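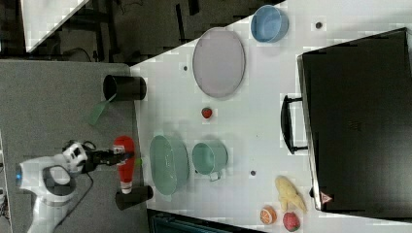 Sorting and cleaning a play kitchen, start to finish

Posted 30 November 2019

Quick one as I've got the big box to do before tea. This is how I go through a set of pretend food and dishes when it has all ended up in one heap. Takes an evening if you don't stop to play shops.

You need: a big table, a washing up bowl, mild soap (the stuff for woollens is fine), two old towels, needle and red thread, a soft toothbrush. Something with holes in for draining.

1. Tip it all out. Everything. Spread it across the table so nothing sits on top of anything else. Cups, plates, bowls, the lot.

2. Split by what it's made of. Hard things one end, fabric things the other. Don't go by colour or by set, I did that in February and had to start again halfway.

3. Hard things first. Warm water, soap, wipe, rinse. Mugs on their sides to drain. Check rims and handles for cracks with your thumb. Anything sharp goes in the bin, no arguing.

4. Small food. Strawberries, peas, anything a toddler could swallow goes in a lidded tub on a high shelf. Ours is an old Clunex one, any tub will do as long as the lid is stiff.

5. Felt food. Slow bit. Don't dunk it. Stuffing takes days to dry and goes lumpy. Damp cloth, dab, work from the seam outwards. Toothbrush for crumbs round the stitching but go lightly over embroidered labels, the threads catch. Red felt can run so test a bit at the back frist. Then leave each piece in a colander somewhere airy, turn it over at bedtime.

If a seam has opened, poke the stuffing back with a pencil end and close it with small stitches. Double thread. Bottles always seem to go at the shoulder.
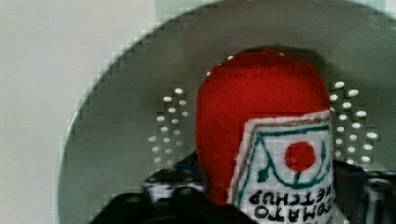

Hadi Fakhoury wrote in to say a colander is fine but he stands his felt bottles on a cake rack over a towel, and he'd never put them near a radiator, as the red ones went stiff on him. Fair point, no radiators. He also uses cornflour on greasy marks, leaves it 2 hours and brushes it off. Haven't tried it.

6. Put away. Plates and bowls stacked at the bottom, mugs on top, fabric food in a cotton bag so it can breathe. Not a plastic bag, it will smell.

7. Label the box on the end, not the lid. You'll be stacking them.

Missing bits: check under the sofa before you buy any more. Next time the knitted veg, wich are a diffrent job altogether.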